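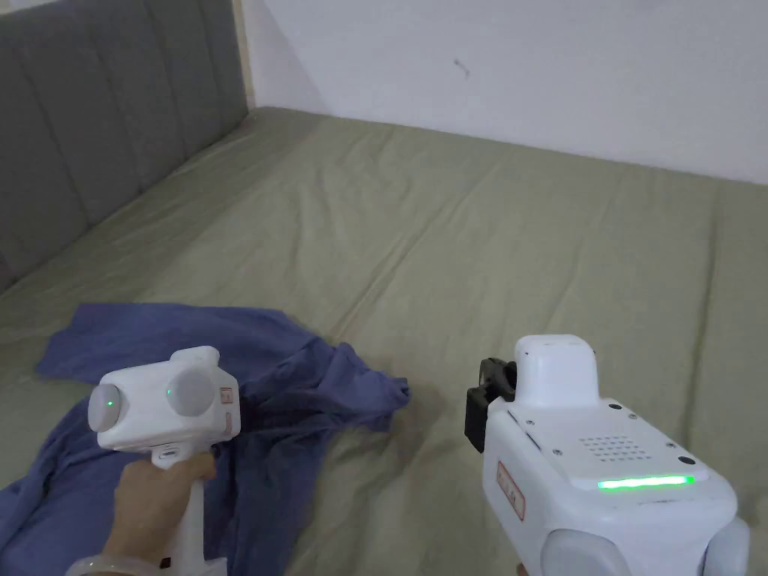
Both hand grippers over the bed, with the blue cloth at the left.

In March our club finally started the folding part of the project. We are four students, and the project has the name Skemik, which Ximena Xolalpa took from an old notebook of hers and which we never changed.

The task sounds small. A person holds one gripper in each hand and folds a piece of clothing on a bed, and we save the movement so that later the arm in the club room can learn from it. Before this we did only cups and boxes, and there I became a little too confident. Cloth is very different for me. When I take one corner, the rest of it moves also, and I must think again where the next corner is.

My first evening I made 14 recordings and kept 2. In most of the others I was turning my wrists too fast, so the tracking was lost for a moment. Ximena told me to move like I am carrying soup. This helped me more than the guide, although I still forget it when I get tired, usually after nine in the evening.

We now have 565 recordings together, including the cups. I would like to have more of long sleeves, because we have very few and they are the hardest ones. The left hand is also my weak side. I practice it alone before I start to record, only pinching and letting go, pinching and letting go.

Next I have to write the labels for everything from this month. It is slow work and I have been putting it off, but Ximena is waiting for my part before she can start the training.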